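Revised 2024-04-04. Replaces the loose sheet kept with the Otemen station.

## 4. Recording demonstrations

This section covers recording tabletop demonstrations on a two-arm Zotance station. It assumes that the arms are bolted down, the network is configured, and both arms have passed the joint check in Section 3. Processing of finished recordings is covered in Section 6.

A demonstration is one complete attempt at one task, from the ready pose back to the ready pose. The recorder stores joint positions, gripper openings, operator commands, and video for the whole attempt. Demonstrations are grouped into sessions. A session has one operator, one task, and one camera position. If any of these changes, close the session and open a new one.

### 4.1 Before the first session of the day

1. Check that the emergency stop is released and within reach of the operator's seat.
2. Power on the left arm, then the right arm. Wait for both status lines in the Drotari console to read `IDLE`.
3. Start the recorder:

 `drotari record --station otemen --dry-run`

4. Move each arm by hand through its full reach over the table. Watch the cables. A cable that pulls tight at any point must be given more slack at the base before you continue.
5. Open and close each gripper three times. The reported opening must return to the same value each time.
6. Check free disk space. The recorder refuses to start a session with less than 70 GB free.
7. Stop the dry run with `q`. Dry-run data is discarded.

> **Caution:** The arms hold position only while powered. Support the forearm with one hand before pressing the emergency stop for any reason other than an emergency. An unsupported arm will drop onto the table.

### 4.2 Camera check

The fixed camera must not move during a session. Small shifts are hard to see by eye and will spoil the calibration.

1. Open the camera view in the console and turn on the reference overlay.
2. Compare the table edge and both arm bases with the overlay lines. Each should lie on its line.
3. If they do not, loosen the camera clamp, correct the angle, tighten the clamp, and check again.
4. Set exposure to manual. Automatic exposure changes the brightness when an arm passes close to the lens.
5. Save the reference still. It is written to the session folder as part of the header.

Clear plastic and polished metal give weak or broken outlines under the overhead lights. This is accepted for objects that are in the task set. Do not add tape or paint to an object to make it easier to see.

### 4.3 Opening a session

1. Enter your operator code. Codes are issued by Ingrid Thibodeaux; do not share one.
2. Select the task from the list. If the task is missing, stop and request it. Do not record under a similar name.
3. Enter the instruction text exactly as it appears on the task card. Use lowercase letters and no period.
4. Set the episode limit. The default is 30 demonstrations per session. Longer sessions are permitted but the error rate rises, and the Crenshaw review has been rejecting more of them since November.
5. Set the timeout. For pick-and-place tasks, use 70 seconds.
6. Press `Enter`. The console shows `SESSION OPEN`.

### 4.4 Laying out the table

The learning system needs to meet the same objects in many arrangements. A layout that is always tidy, or always has the target in the same place, teaches the position of the target and little else.

1. Put the task objects on the table within reach of the arm that will handle them.
2. Add other objects from the bins. Mix sizes, shapes, and colors. Include some that resemble the target.
3. Leave enough open table for the placing step. The gripper needs clearance on both sides when the fingers open.
4. Keep tall containers out of the straight path between the ready pose and the target, unless the task card calls for an obstacle.
5. Change the layout after every demonstration. Move the target each time and at least one other object. Turn objects as well as sliding them.
6. Every tenth demonstration, clear the working area and start again with a new selection.

Objects may lean, stand on edge, or rest on one another if they stay put without help. Do not place anything on the arm bases or over the cables.

Containers used in sorting tasks may start empty, partly filled, or full. Record the starting state in the `layout` field. Items along the far edge of the table may remain from one session to the next, but they must not be used as targets without being moved into the working area first. 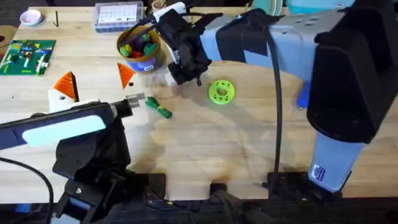 When the layout is complete, take both hands away from the table and wait for the console to show `READY`. The recorder checks for motion before it arms. A hand, sleeve, or loose sheet of paper in view will hold it in `WAIT`.

### 4.5 Recording a demonstration

1. Take hold of the leader handles. Bring both arms to the ready pose.
2. Press the left pedal. A single tone marks the start.
3. Perform the task at a steady speed. Pause briefly before closing a gripper and again after opening it.
4. If a grasp slips, try again within the same demonstration. Recoveries are useful and should be kept.
5. Return both arms to the ready pose.
6. Press the left pedal again. Two tones mark the end.
7. Grade the attempt: `1` for success, `2` for success with recovery, `3` for failure.

If only one arm is needed, hold the other still and away from the target. Do not park it on the table.

> **Note:** A failure is still saved. Press the right pedal to discard a demonstration only when the recording itself is faulty, such as a dropped video stream, a bumped camera, or the wrong instruction text.

> **Caution:** Do not reach over the table between the start tone and the end tones. If an object falls within reach of the arms, finish or abandon the attempt first, then pick it up.

### 4.6 Messages during recording

| Code | Meaning | Action |
|---|---|---|
| `W-30` | Video frames arriving late | Finish the attempt, then check the camera lead |
| `W-70` | Gripper motor warm | Pause until the message clears |
| `E-516` | Leader and follower positions disagree | Release the handles, re-home both arms, discard the attempt |

If `E-516` appears twice in one session, close the session. Repeat the joint check in Section 3 before opening another. Tape or a tie that has crept into a wrist joint is the usual cause.

### 4.7 Closing the session

1. Bring both arms to the rest pose and press `c`.
2. Wait for the file check to finish. Do not switch off the station while the progress bar is visible.
3. Compare the demonstration count with your own tally. Note any difference in the `remarks` field.
4. Return small parts to their bins.
5. Support each forearm and power off, right arm first.

Session folders are copied to storage overnight. Leave the recording computer on.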